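Spent the evening working out why my Cellport meter reads higher than the washing machine's own energy display. Notes follow. 1/8

Machine is a Hunton, bought second-hand. The display claims 783 Wh for a mixed 40 degree wash. The meter at the socket says more, every time. 2/8

First suspect was standby. Left it plugged in overnight with the door shut. It draws 2 W doing nothing, so that doesn't cover the gap on a single wash.

Second suspect was the heater. Peak draw on the meter was 2177 W, held for most of the first part of the cycle, then dropping to almost nothing while the drum turns. 4/8

The Hunton manual has one line on this: displayed energy is "calculated from programme data". So it's an estimate from a table. It doesn't know how cold the water coming in is, and in December ours is very cold.
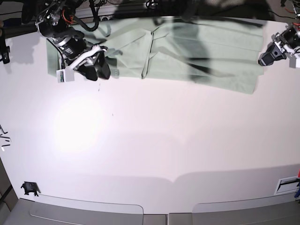
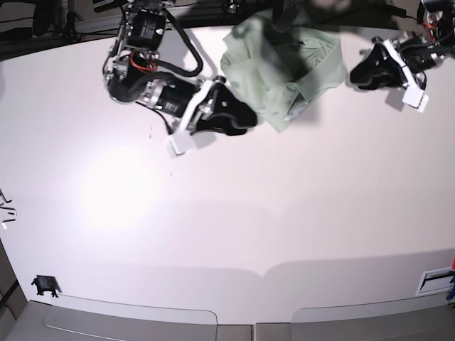 Spin speed matters less than I expected on the washer side. Going up a step added very little to the reading. The saving shows up later if you use a dryer - ours is a Vollitz heat pump model and it stops early on a well spun load. 6/8

Filter on the Vollitz was 80 per cent blocked by eye, so I've thrown out the dryer readings from before I cleaned it.

Next: same load, same programme, at 30 degrees. Will post the meter figures only and ignore the display. 8/8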